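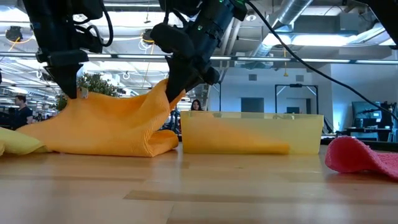
Organiser un petit concert caritatif : notre méthode, étape par étape

Vous avez envie de monter une soirée musicale au profit d'une association et vous ne savez pas par où commencer ? Foncez ! Après l'édition d'octobre à Cullville, on m'a tellement demandé comment on s'y était pris que j'ai tout remis au propre.

1. Choisir l'association avant les artistes

On a fait l'inverse la première année et on a ramé. Un groupe accepte bien plus facilement quand il sait pour qui il joue. Appelez l'association, demandez si vous pouvez utiliser son nom et son logo, et gardez son accord par écrit (un simple mail convient).

2. Trouver la salle

Visez petit. La salle Fernandes accueille 122 personnes assises, et une salle pleine de cette taille, c'est une ambiance formidable ! Demandez tout de suite l'heure limite pour le son, l'accès pour décharger le matériel et qui ferme le soir. Le mercredi est souvent moins cher que le week-end, et les musiciens sont plus disponibles.

3. Composer l'affiche

Trois groupes suffisent largement. Chez nous, Mukine ouvrait en acoustique, Dratside terminait, et Mohandas Thomas tenait la scène entre les deux avec son piano et ses histoires – un vrai bonheur. Comptez 40 minutes par passage et un bon quart d'heure de changement de plateau. Envoyez à chacun une feuille de route avec l'heure des balances, le nom du contact sur place et ce qui est prévu pour le repas.

4. Poser le budget

Notre enveloppe de départ était de 500 euros, et on en a dépensé 477 : location, droits d'auteur, affiches, sandwichs. N'oubliez surtout pas la déclaration à la Sacem, à faire en ligne avant la date ! Les groupes jouaient gratuitement mais on a remboursé l'essence.

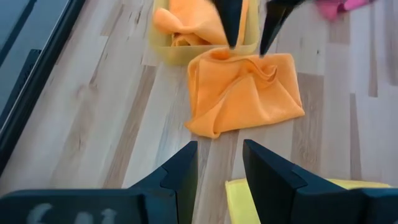
Faut-il vendre les billets à l'avance ou faire une entrée libre avec un chapeau ?

Les billets à l'avance, si votre salle est petite. Nous les avons mis à 7 euros, avec une urne près du bar pour ceux qui voulaient donner plus, et on savait dès la veille combien de chaises sortir.

5. Faire parler de la soirée

Commencez six semaines avant. Une affiche lisible de loin, un événement en ligne, un message à la radio locale. Demandez aux groupes de partager la même annonce le même jour, ça marche très bien.

6. Le jour J

Balances à 16 h, dans l'ordre inverse du passage : le dernier groupe règle en premier, et celui qui ouvre laisse son matériel en place. Prévoyez du gaffer, des rallonges, des bouchons d'oreilles et un fond de caisse en pièces. Laissez aussi cinq minutes de micro à l'association – juste avant la tête d'affiche, quand tout le monde est là.

7. Après

Faites le virement dans la semaine et envoyez le montant récolté aux artistes et au public.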